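El planificador no necesita ser más listo, necesita ser interrumpible

1 de mayo de 2024

En Drimetti llevamos dos años discutiendo si la coordinación de dos brazos debe resolverse con un único planificador en el espacio articular conjunto o con dos planificadores y un árbitro. Mi posición es la segunda, y la defiendo por razones de software.

El planificador conjunto da trayectorias más cortas. También obliga a recalcular todo cuando un solo brazo cambia de objetivo. En nuestro banco de Cloltville, con 2.000 episodios de recogida en cestas, la versión conjunta abortó 831 veces por plan caducado; la versión con árbitro, 717. La diferencia es modesta. Lo que me convence es el registro: con el árbitro, cada aborto apunta a un brazo, a una reserva de volumen y a un instante. Con el conjunto hay que reconstruir la causa a mano.

La objeción habitual es que el árbitro serializa movimientos que podrían solaparse. Es cierto cuando las reservas son cajas demasiado grandes — y casi siempre lo son, por comodidad del que configura. Zemeo permite declararlas como cápsulas por eslabón, y muy poca gente lo usa.

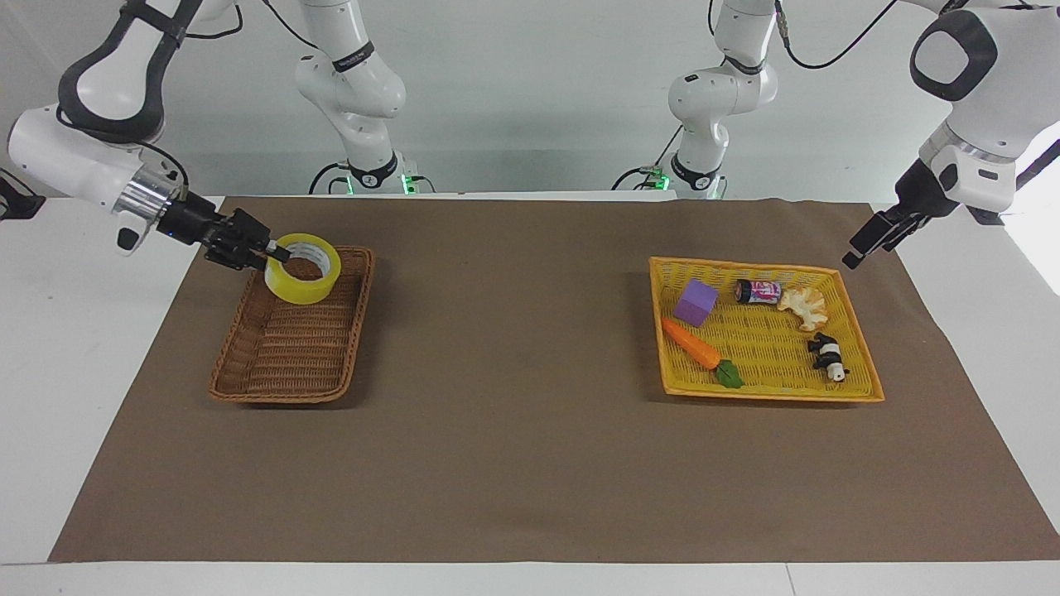 Queda la percepción. Si la estimación de pose llega tarde, el brazo afectado debe detenerse sin arrastrar al otro, y eso exige marcas de tiempo por brazo en toda la interfaz. Shabalala todavía publica una sola para ambos. Yo arreglaría eso antes de tocar el optimizador.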